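Search this guide
Enter a keyword

Section 5. Home Recording Sessions: Garment Folding Task

This section applies to all members of the Saarela Student Robotics Club who have completed the bench introduction in Section 3 and have been issued a hand-held gripper. It covers work done in a household bedroom. Sessions at the Deraveck lab tables are governed by Section 2.

5.1 Preparing the work surface

1. Obtain the consent of everyone who uses the room. The signed form is to be filed with Sirkka Riihimäki before the first session.
2. Use a bed or a low table of comparable size. A firm, flat covering such as a sleeping mat is preferred to a loose quilt.
3. Place the garments within easy reach of the work surface. Mixed colors and fabrics are welcome – the Postano folding challenge does not restrict them.
4. Open the curtains if daylight is available. Do not change the lighting until the session has ended.

Note: Ordinary household items may remain in the room. Papers showing names or addresses must be removed.

5.2 Checking the gripper

1. Confirm that both yellow fingers are seated fully and stand parallel.
2. Wipe the two round windows on the housing with the dry cloth supplied.
3. Enter the number on the QR label in the session log. Each gripper has its own label, and pairs must be logged separately.

Caution: Do not tighten the housing screws. A gripper with a loose screw is to be returned to the equipment desk.

5.3 Working at the bed
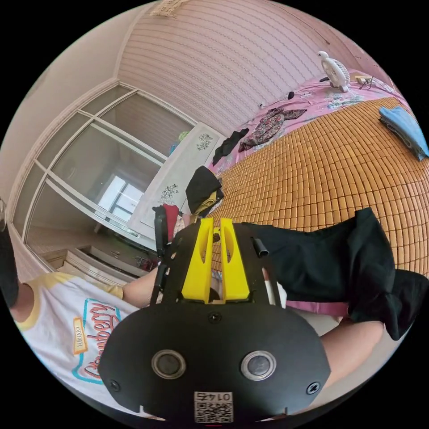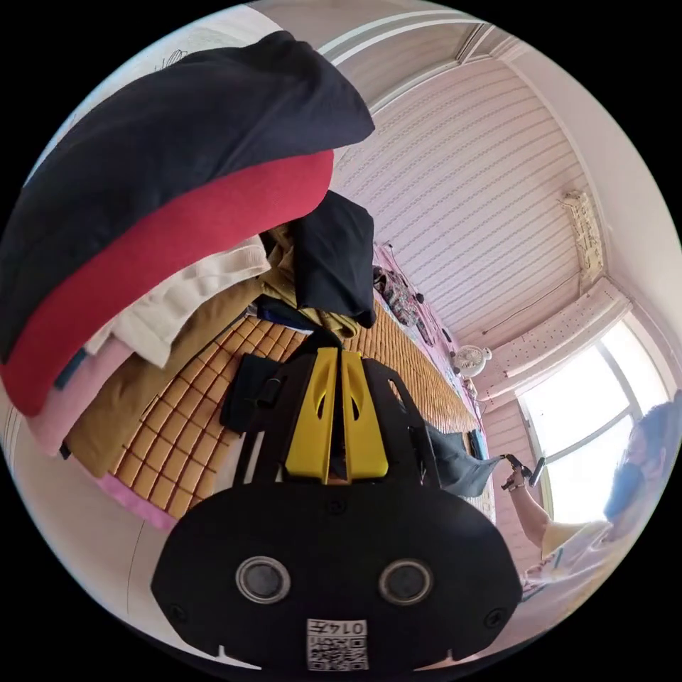
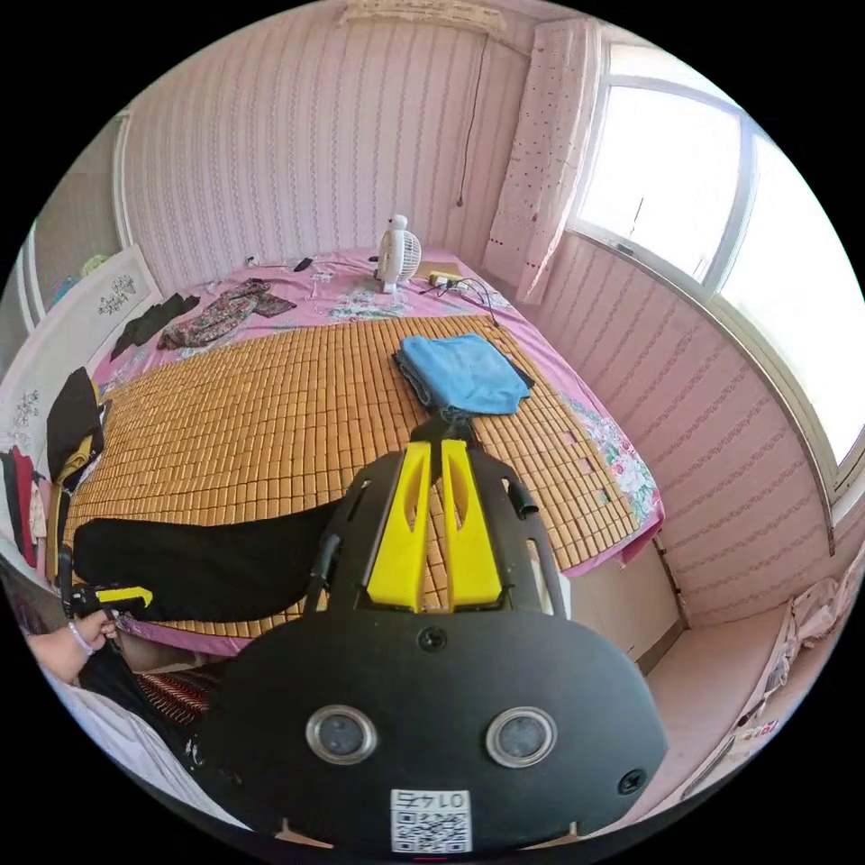
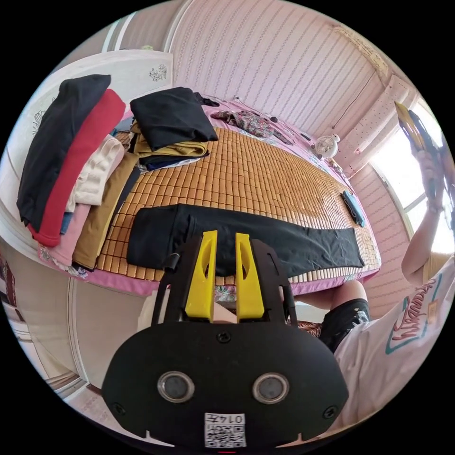

Garment folding on a bed with a bamboo mat.

1. Lay one garment flat on the mat and smooth it with the fingers closed.
2. Grasp the hem or cuff, lift it slowly, and carry it across to the fold line. Open the fingers fully before withdrawing.
3. Place the finished garment on a pile and begin the next one. Piles may be of any height that remains stable.
4. If a garment slips, leave it where it falls and continue from that position. Do not restart the recording.
5. Stop after 2 hours, including rest periods.

Caution: Keep fingers and loose jewelry clear of the gripper when it closes. Members with long hair should tie it back.

5.4 Closing the session

1. Save the recording in the Asov folder under your member number and close the log entry.
2. Return the gripper to its case with the fingers open.
3. Report any dropped or damaged equipment on Form 157 – this applies even where the equipment still works.

Completed logs for the spring term are due by May 28, 2025. Logs received after that date will be held over to the following term.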